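Unit 5: Can It Do the Chores Yet?
Apr 29, 2019

Welcome back, everybody! Last time we left off with the dishwasher, and so many of you had opinions about it that I'd like to stay with chores a little longer before we get into grasp planning in May. Our job for this unit is moving bottles between a crate and a tray, the kind of thing you or I would do while talking on the phone.

Start with the reach. A bottle standing on a flat tray can be approached from the side or from above, but once it's down in a crate the walls take most of those choices away, and the fingers have to come in from the top and find the neck.

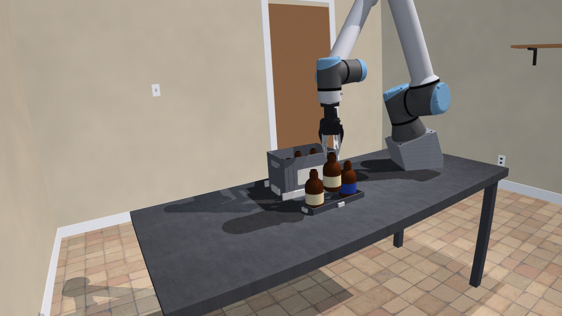 Glass makes all of this harder (it shines, it's slippery, and it doesn't forgive a hard squeeze). So when you read the Wilturmont handout, please ask what "success" means there. An arm that gets 20 bottles right in a row sounds wonderful, but a shop floor may want 1,000, and with different shapes mixed in!

For next class, read pages 5 to 20 and write me a paragraph on one chore at home you'd trust to a machine today, and one you wouldn't.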